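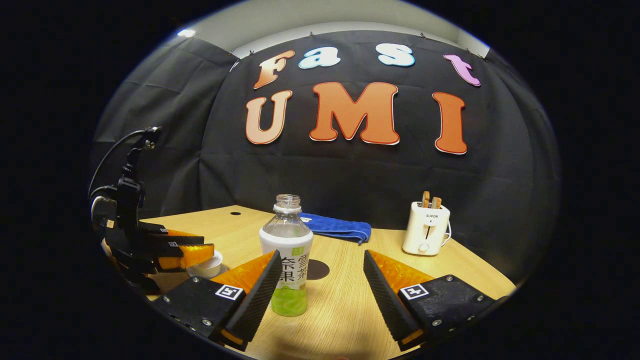 Toast, and what I've learned from a month of eating it

I'd got out of the habit of breakfast. For most of last year mine was a coffee standing up and then a biscuit at eleven, and by noon I was no use to anyone. So in January I decided I'd sit down every morning and have two slices of toast, at the table, with a plate. That was the whole resolution, and I'm pleased to say I've mostly kept to it!

The first thing I changed was where the toaster lives. Ours had been wedged on the worktop between the kettle and the bread bin for years, and every time I wanted it I had to shuffle things along and then sweep up behind it. Now it goes on the table at breakfast, to one side where the lead has a bit of slack, and I can reach it from my chair. If you do the same, check the lead isn't hanging where a knee or a child will catch it, and let the thing cool properly before you put it away (I have a mark on my thumb from the second morning).

Then there's the crumbs. A pale wooden table shows every single one, and I was forever going over it with kitchen roll. These days I keep a folded tea towel at the back, well clear of the toaster, and give the table a quick wipe once the plates are gone. Ribbed ones are best for this, the flat sort just push the crumbs about. Shake it out of the back door and it'll do another day. And empty the crumb tray! I did ours over the sink after I don't know how long and I'd rather not say what came out. Unplugged, obviously.

On to the bread. Graciela Zapata wrote in after the last issue to ask whether it's worth slicing your own, and I think it is if you've got a decent knife and a bit of patience. I cut a loaf into slices on baking day and freeze them in bags of 4, which is two breakfasts a bag. They go in straight from the freezer on a slightly higher setting. My own slices come out a bit uneven, so the thick end always sticks up out of the slot and stays pale, and I turn it over for the last half minute.

I've been asked for toppings too. At the moment it's butter and marmalade on one, and on the other whatever's open in the fridge. Mashed sardines with lemon was very good. Cold baked beans I wouldn't do again.

Do keep sending me yours, sweet or savoury. I'll put the best 3 in the next newsletter, and I've still got half a jar of plum jam that needs using up, so plum ideas especially welcome.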